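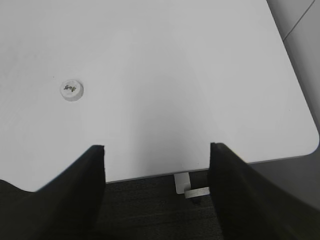 *A small white disc on a pale tabletop.*

## The Diltilden House Ghost Walk Kit

If you have ever lain awake in an old house listening to the stairs, then you are exactly the sort of person we had in mind when we put this kit together! It grew out of the evening tours Aitana Benítez used to lead at Diltilden House, where the grey lady is said to cross the upper landing a little after 3 in the morning (Aitana never met her, though she did once hear a door she was quite sure she had locked).

Inside the box you'll find a folded floor plan, a wind-up lantern, a notebook for your own sightings and 16 story cards, written by Jana Heitmann from the letters kept at Ikedgate.

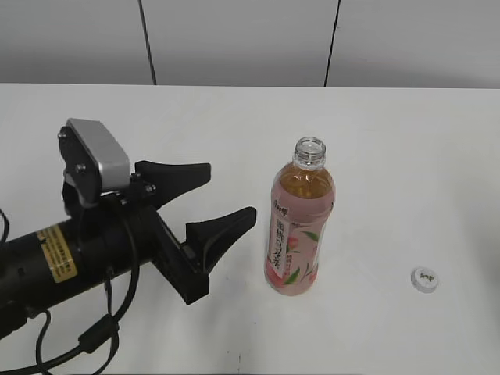 The cards can be read in any order, but we do think the Gallardo sisters are best saved until the lights are low and everybody has stopped giggling. Allow about 40 minutes for the whole set, or a good deal longer if your family is anything like ours and insists on going back to check the cellar.

- Item number: 3874
- Suitable for ages 12 and up
- Spare notebooks sold separately
- Collection from our Kirport shop, or by post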